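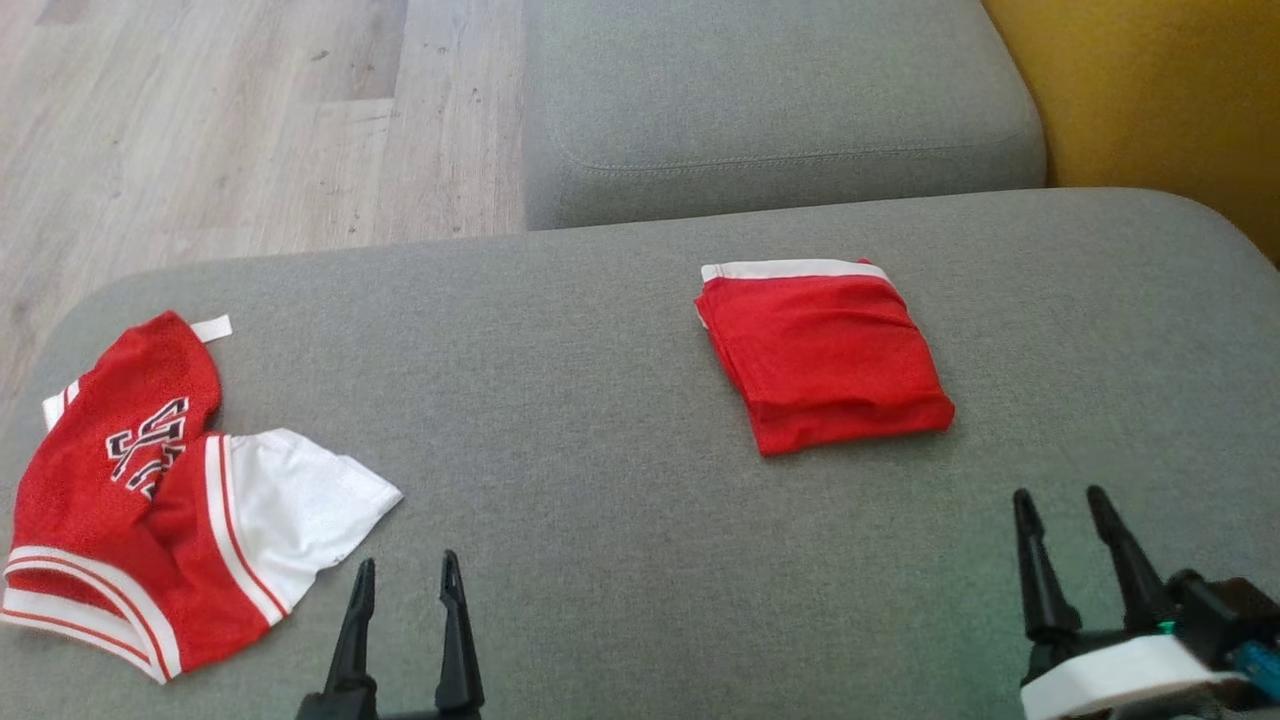

Desde Ornport escribieron a la lista:

> Hola a todos. Llevamos dos temporadas con el intercambio de ropa infantil
> y seguimos sin aclararnos con las tallas. Ordenamos por la edad que pone
> la etiqueta y luego las familias se quejan de que el montón de 4 años
> tiene cosas que le valen a uno de 2 y otras que le valen a uno de 6.
> ¿En Ostow seguís la etiqueta o medís? Y si medís, ¿qué medís
> exactamente? También nos interesa saber qué hacéis con lo que no lleva
> etiqueta, que en nuestro caso es bastante.

Medimos. Empezamos en la segunda edición y no hemos vuelto atrás. En la última pasaron por las mesas 2438 prendas de 123 familias, y con la etiqueta sola habría sido imposible que alguien encontrara nada.

En las partes de arriba tomamos dos medidas con la prenda extendida y sin estirar: el ancho de axila a axila y el largo desde el punto más alto del hombro hasta el bajo. En pantalones, la cintura en plano y la entrepierna. Para vestidos sirven las mismas que para camisetas. En abrigos añadimos la manga, desde la costura del hombro hasta el puño. Con las mangas raglán no hay costura de hombro y medimos desde el cuello, pero entonces hay que apuntarlo en el papel, que si no se comparan cosas distintas.

Los montones van por centímetros de altura del niño: 92, 98, 104 y así sucesivamente. La tabla de equivalencias la hicimos nosotros con ropa que sabíamos a quién le valía, así que tiene sus manías. Los chándales nos salen siempre una talla grandes y los bodis una pequeña (encogen de largo y no de ancho). En Rudport usan otra tabla, algo más generosa en las tallas de bebé. Si vais a intercambiar lotes con ellos, preguntad antes cuál aplican.

Lo que llega sin etiqueta se mide igual y pasa al montón que le toque. La diferencia es que no sabemos la composición. Ponemos "composición desconocida" y recomendamos lavar en frío. Los rojos y los azules oscuros los lavamos aparte la primera vez, y si llevan partes blancas, con una toallita atrapacolor. Las letras cosidas o aplicadas, siempre del revés y sin secadora.

En cuanto al tiempo, una persona con costumbre mide hasta 200 prendas en una mañana. Una persona nueva, bastante menos - y hay que revisarle las primeras, sobre todo los largos. A partir de las 8 de la tarde dejamos de medir y solo doblamos. Los errores de etiquetado que nos devolvieron eran casi todos de última hora.

Para los papeles usamos imperdible pequeño, enganchado en la costura lateral y nunca en el tejido. En Aquino probaron con pegatinas y dejaban cerco en el punto.

Nos queda sin resolver el calzado. Medimos la plantilla por dentro con una varilla, pero los resultados bailan casi medio número según quién lo haga. Si alguien tiene un método mejor, que lo mande a la lista.

Puedo enviar la tabla en hoja de cálculo a quien la pida. La de junio ya trae corregidos los pijamas.

Un saludo desde Ostow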